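Search this site
Search
Opinion | Materials and finishes

Stop specifying surfaces by photograph

A finish schedule is a short document with a large effect on cost. It states which material goes on which surface, how it is prepared, how it is coated and who looks after it. Over the last few years I have seen more and more schedules in which the third and fourth items are missing and the first two have been replaced by a picture. I think this is a mistake, and that clients should refuse to sign such schedules.

The case I know best is the reception block at Clomthorpe. The schedule ran to 523 lines. For 100 of those lines the description column said "as image" and nothing else. The contractor priced them in good faith, and so did the two firms that lost. When the tenders were compared, the allowance for wall boarding differed by a factor of three, and none of the bidders had made an arithmetical error. They had each priced a different wall.

A photograph records colour under one light, at one angle, through one camera. It does not record thickness, fixing method, moisture content, fire classification or the number of coats. These are the items that determine price and service life. A matt oil and a matt lacquer can look the same on a screen, yet the oil can be patched locally and the lacquer generally has to be taken back over the whole board. A maintenance manager needs to know which one is on the wall before the first scratch.

The usual defence is that a picture conveys intent, and that the contractor can work out the rest. I accept the first half. Intent is useful at the briefing stage, when a client is choosing between directions. By tender stage it should have been turned into words and numbers. If the designer cannot do this, the design is not finished, and the contractor is being asked to finish it unpaid.

Whitewashed timber shows the problem clearly, as the term covers at least four separate processes: limewash, thinned emulsion, pigmented oil, and a solid coat rubbed back. Each behaves differently at the joints and each ages differently.

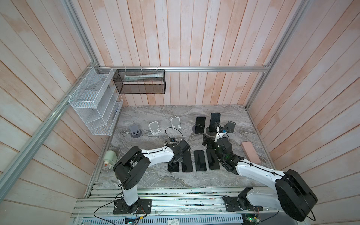 Uneven coverage is the point on which most disputes turn, and a schedule should say how much of it is allowed. Take boards with a faded white wash over a light salmon grain, where pink stains come through in patches. One client will call that character and another will call it a defect. Both positions are reasonable, and without a written tolerance neither can be tested. The grey marble top raises the same question, as its white and dark veins swirl and no photograph of one slab will tell a buyer what the next one looks like.

The remedy is dull. Every surface gets a line with substrate, preparation, product type, number of coats, sheen and permitted variation. Where variation matters, two control samples are made, one at each end of the acceptable range, and both are kept on site until handover. At Eide we did this for the stair hall. The samples and the extra drafting cost 2418 pounds, against a disputed sum at Clomthorpe that was still unsettled in November.

There are product libraries that claim to make all this unnecessary. I have used Gulance on two projects and Flala on one. Both store the picture well and the data badly. The fields for preparation and coats exist, but they are optional, and in most entries I opened they were blank. An optional field in a specification tool will be left empty by anyone working to a deadline. Making it compulsory would be a small change to the software and would do more good than another improvement to the image viewer.

I would keep photographs in the schedule, in an appendix, labelled as illustrative and given no contractual weight. The order of precedence should be stated on the first page: written line, control sample, drawing, image. Any contractor who receives a schedule with that order reversed should price the risk and say so in the covering letter.

Filed under: Materials and finishes, Specification, Procurement

We use cookies to remember your preferences and to measure how the site is used. Accept all | Manage settings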